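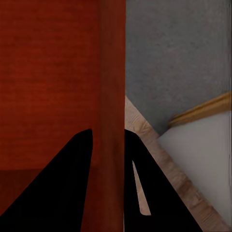

4.2 Student task: opening a cabinet in simulation

The third assignment of the Closolwood course was the one students talked about most, and we enjoyed watching it unfold. Working in pairs, 28 students trained a policy to open a cabinet door in a simulated room, using only the view from the wrist camera. Every pair started from the same set of 78 demonstrations, recorded by Shona Lennox in the Lindsay lab, and could add up to 48 of their own.

Figure 3 gives the wrist view with the two fingers open on either side of a red-brown panel edge. The policy gets very little else to go on: a broad stretch of wood, a bit of gray wall and yellow trim, and the fingers themselves. Several pairs found that their first policies closed too early, and they worked out — with great energy, often well past 6 p.m. — that wall color was being used as a cue for distance. Changing the wall and trim colors during training helped a lot, and one pair wrote a neat script for it that we have since added to the Daltmont starter code.

Across all pairs we logged 3173 trials. We had expected most of the effort to go into tuning the network. Much of it went into recording better demonstrations instead, and the class discussions on this point were the liveliest of the term.

Figure 3. Wrist camera view in the cabinet task, gripper open.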